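Speaker notes - comparing two finger sets for cloth handling
Internal talk, 5/3/21
Keep to 20 minutes, leave the rest for questions

Opening

Good morning and thank you for coming. I will speak slowly, and please stop me if a word is not clear.

My subject is small: we had two sets of fingers for the same arms, and we wanted to know which one to keep for cloth. The first set is from Illatex, with a flat tip. The second is from Fostlow, longer and more narrow at the end. The controller was the Kakico in both cases, with the same speed and the same force limit. I changed only the fingers, and I ask you to remember this when we come to the numbers.

(Pause. Ask who was at the March meeting. If most people were there, skip the next part.)

How we ran the trials

One trial is one grasp. The arm goes down, the fingers close, the arm lifts by a hand's width, and we write down if the cloth came up in one layer, in more layers, or did not come up. We planned 3,000 grasps for each set. For the Fostlow set we have all of them. For the Illatex set we lost 503, because the log on the controller was full and it did not give a warning. I repeated these later, on the same cloths.
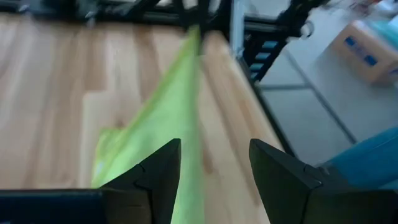
The wrist camera was the part I was most worried about. It sits close to the fingers, so at the moment of the grasp it sees the fingertips and only part of the fabric around them. With flat tips it is still possible to judge where the edge of the cloth is. For the approach I trust this camera. For the decision "one layer or two" I do not trust it, and for that we used the side camera.

Say here: the exposure was fixed for all trials. Somebody will ask about auto exposure. We tried it for one morning and the color of the table changed each time the arm moved over it.

What we measured

Flat cloth first. Both sets are good when the fabric lies flat and there is a free corner. The difference is small and I would not buy new fingers for it. Show the table, do not read it aloud.

Then folded edges. The flat tips push the fold away before they close. The narrow tips go in over the fold and take it from both sides. I had expected the opposite result, so I checked the finger opening two times, and it was the same.

Then the heap, and this is the part where I would like to spend some minutes.
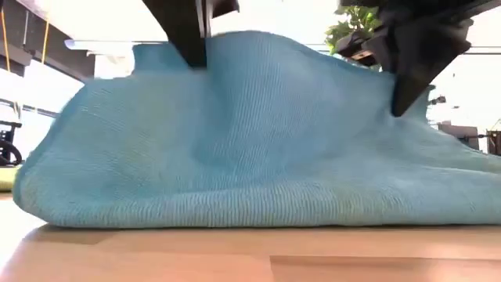
A heap has no corner that you can count on, and our old rule "find the corner, then grasp" stops working there. We replaced it with a simpler rule: choose a high point, go down with one arm, hold, and only then let the second arm look for an edge. Ribbed fabric, like the light blue one here, is helpful for this test. The ribs bend with the surface, so a person who looks at the recording can follow the shape of a fold quite well, and where a narrow fingertip touches the cloth there is even a small dent. On smooth fabric I often could not say from the video if there was contact or not - I had to open the force log for each case.

Of the heap trials, almost 400 were marked "not clear" by the first reader. A second reader went through them again. I prefer to show this number openly, please do not hide it if you reuse the slides.

Problems

The Fostlow fingers catch on loose threads. The screws on the Illatex set became loose two times, and after that I put a check at the start of every session. The Kakico controller has a delay between the two arms when both get a command together. It is short, but with cloth under tension you notice it.

What I propose

Keep the narrow fingers on both arms for cloth. Put the flat ones back for boxes. Send the controller delay to the Vídalín group, they have the newer firmware and can compare.

Questions I expect: price, wear of the tips, and why we did not test suction. For suction, say that it is planned and that I have no results yet.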